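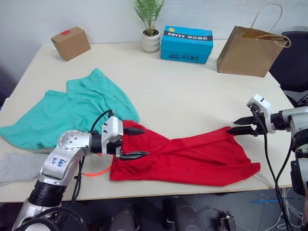 Ticket 2570
Subject: Shirts come out skewed when folded, collars going flat
Product: Listo Fold Guide, shirts and polos
Opened by: Jong-dae Chae
Handled by: Shih-chieh Man
Status: Solved

Jong-dae Chae, 09:40
Hello! First of all, I love the guide. I've been using it since November and my drawers have never looked so good (I open them just to have a look, my family think I've gone odd). But I've got a problem I can't get past and I'd love some help.

Everything goes well with plain T-shirts made of thin cotton. With anything a bit heavier, the folded shirt comes out wider at the hem than at the shoulders. It's a lopsided packet instead of a rectangle, and once a few of them are stacked the whole pile leans. The red one is the worst. I get it lined up, bring one side in, bring the other side in, and by the time I reach the halving step the hem has slid off at an angle.

Second thing, the collars. On the polos the collar gets squashed under the rest and comes out with a crease across it that only an iron will shift.

What I've tried so far:
- smaller folds, as in the drawer version. Neater, still skewed.
- starting from the hem instead of the sides. Worse!
- ironing first. Lovely result, but I'm not doing that every time.

I work standing up at a long pale table, and I've got the printed sheet for shirts, code 321 in the corner.

Shih-chieh Man, 10:15
Hi Jong-dae, thanks for such a clear write-up, and I'm so glad about the drawers!

Sheet 321 is the right one, so we can rule that out. A few questions:
1. Are you laying the shirt face up or face down before the first fold?
2. How much clear space do you have in front of you once everything else on the table is counted?
3. Is the surface all one piece?

And please don't tidy the table before you check. The mess helps me.

Jong-dae Chae, 10:52
Face up, always. Is that wrong? I like to see the front.

Space: less than I thought, now that you've made me look. The next shirts wait on the left and I fold on the right, and there's a row of stuff along the wall that I've stopped noticing. And no, it isn't one piece, there's a faint seam where two sections meet. I can only just feel it with a fingertip.
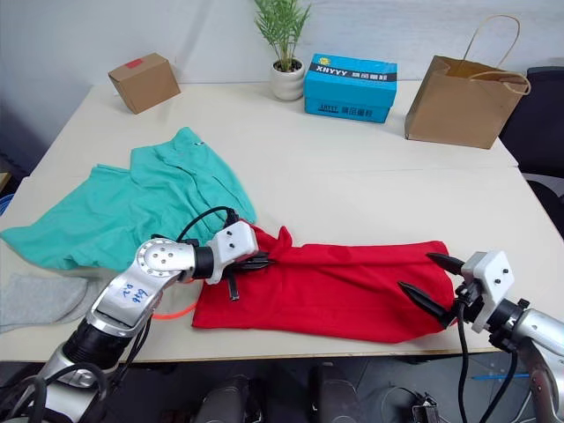

The table mid-session, with the waiting pile on the left.

Shih-chieh Man, 11:30
Brilliant, very useful. I think there are two or three small things adding up, which is good news as they're all easy to change.

Face up is the cause of your collar trouble. Sheet 321 begins face down, and the little arrow that says so is far too small (I've passed that on). Face down, the sides come in over the back and the collar ends up lying on the outside of the packet with nothing pressing on it.

The skew I'd put down to bunching. When the cloth is stretched out from its two ends it looks straight, but there's still a ridge of loose fabric in the middle, and that ridge has to go somewhere. It goes to the hem. Try this on the red one:

Lay it down, then smooth from the centre line outwards with flat hands. Don't pull at the ends.
Check the hem before you fold anything. If it flares, smooth again.
Turn it so that the long side runs along the seam in your table and use the seam as your ruler.
Fold the sides in, then halve it.

Also, the waiting pile. Your green shirt and the grey piece are lying partly on top of each other, and when you slide the green one out it'll tend to come in already twisted. Could you put them side by side, or hang them over a chair?

Jong-dae Chae, 12:20
The seam as a ruler!! I'd been treating it as a nuisance. The red one came out square on the second go and I may have cheered.

Collar is fixed too. I can't believe it was a tiny arrow.

The green one is still beating me though. It's a polo, a Tasa, quite a soft knit, and it seems to grow while I'm smoothing it. I get the top flat and the bottom corner creeps, I fix the corner and the top ruffles up again.

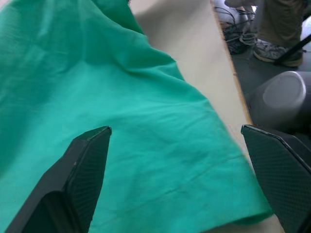 I did move it away from the grey one first, as you said, and gave it a shake. It's better than this morning but I wouldn't call it flat. Is soft knit just like that, or am I being too fussy?

Shih-chieh Man, 13:05
You're being exactly fussy enough – and yes, soft knit is just like that. It has stretch in it, so the more you stroke it the longer it gets. Two changes for this sort of cloth:

Pat, don't stroke. Lift the shirt by the shoulders, lower it hem first, and pat it down from the top.

Do up the buttons before you start. An open neck lets the two fronts drift apart and that's often what sends the bottom corner wandering.

Then leave it. Up to 60 seconds on the table lets the knit pull itself back, and small ripples don't matter once it's folded.

Jong-dae Chae, 14:10
Buttons done up, patted, went off and made tea, came back and folded. It's square! All the colours are now in one pile and it's standing up by itself. Next I'm going to have a go at the grey one, and then my winter jumpers, so you may well hear from me again.

Please do make that arrow bigger.

Shih-chieh Man, 14:25
Wonderful, that's made my afternoon. The arrow is logged for the next printing of 321. For jumpers use the roll method on the back of the sheet, as halving makes them too thick for most drawers. Marking this one solved, and replying here will reopen it.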